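Zip bags for fruit. I'm for them, and my sister-in-law Mehrangiz can keep sending me articles.

Her case: peaches sweat, peppers go slimy, buy a bowl. Fine. I had a bowl. By May it was a bowl of fruit flies. Bags you can see thru, so you eat whats in them. Big ones, with a zipper in a color you can find.
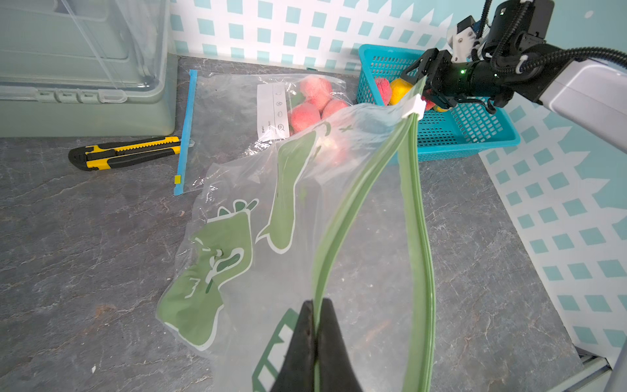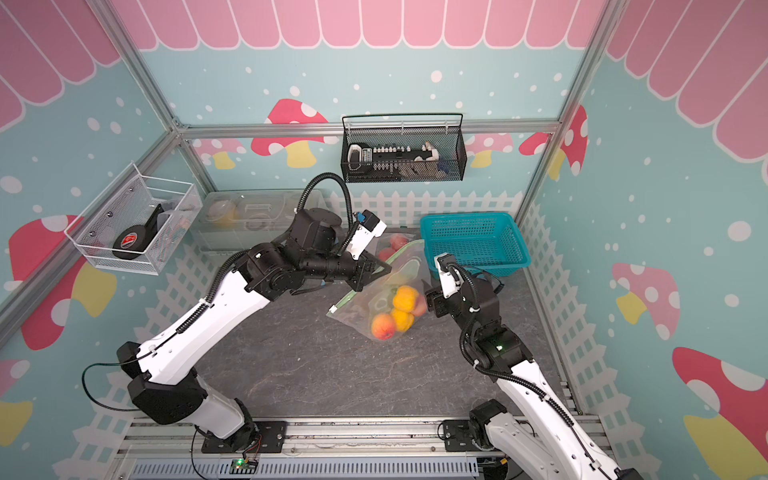

Also the cost thing. A box of 40 lasts me most of a year, rinsed and hung over the tap. Not great for the planet, I know, I know. But neither is tossing 9 peaches every summer. Leave the zipper open an inch if you're worried. Write the date on. Mehrangiz never does.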